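Call for participants: demonstration operators and visitors, Fadside open day

Fadside is looking for participants for its autumn open day at the Furkport site on October 4, 2026. Two groups are wanted: demonstration operators, who will carry out short table tasks in front of visitors, and trial visitors, who will attempt the same tasks after a briefing and complete a feedback form.

The open day covers the teleoperation work carried out under the Zongate project. Operators wear gloves and hand-tracked controllers and perform ordinary kitchen and table jobs: setting out plates, pouring, wiping down, dispensing sauce from a squeeze bottle. Recordings of these jobs are used to train the control software for the two-armed machine on show in the main hall. The machine will run a fixed programme, repeated through the day. The operator tables are separate from it and are open to questions.

Demonstration operators

There are 2 paid places. Each operator works in blocks of 49 minutes, followed by a break of the same length. Duties are:

Carrying out table tasks from a printed list, at normal working speed
Resetting the table between runs and cleaning it at the end of each block
Fitting gloves and controllers to visitors and checking the wrist straps
Answering basic questions about the work, and passing technical ones to staff

Applicants must be aged 18 or over, have full use of both hands and be able to stand for the length of a block. Previous experience with game controllers or headsets is useful but not required. Applicants with a latex allergy or a skin condition affecting the hands should say so when applying, so that suitable gloves can be ordered.

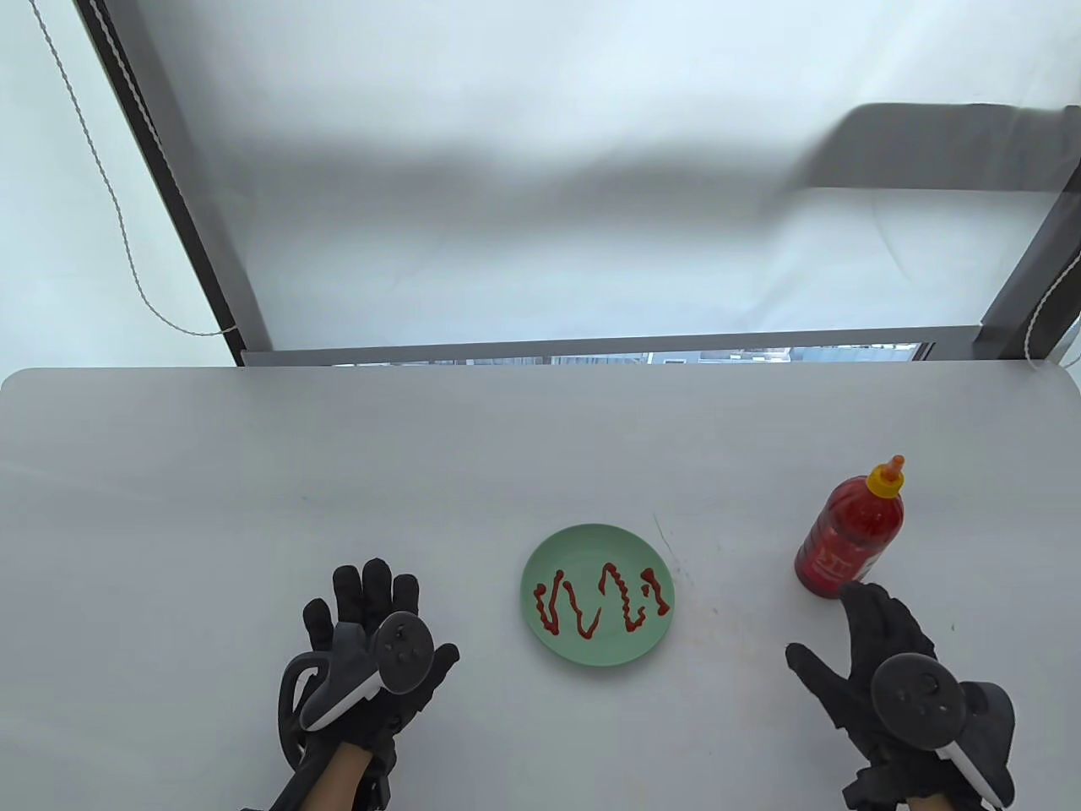
A paid training session of two hours will be held at Furkport in the week before the open day. Attendance is compulsory. It covers the task list, the fitting procedure, the emergency stop and the marked floor area, which visitors may enter only with a member of staff.

Trial visitors

Almost 200 places are available. Places are unpaid, but lunch is provided. A trial lasts twenty minutes, including the briefing. Hand movements and video of the table will be recorded, and each visitor will be asked to sign a consent form on arrival. Those who prefer not to be recorded may still attend the open day and watch the demonstrations. Under-18s may attend with an adult but may not take part in trials.

The machine and its grippers are supplied by Van Acker, whose engineers will give a technical talk in the afternoon. Seats for the talk are booked separately at reception.

How to apply

Write to Trefor Phillips, Open Day Coordinator, Fadside, Furkport site. State which group you are applying for, your glove size and whether you are left- or right-handed. Operators should also attach a CV of no more than two pages. Applicants for operator places will be told the outcome by post or email. Trial visitors will be sent a time slot and directions to the site entrance.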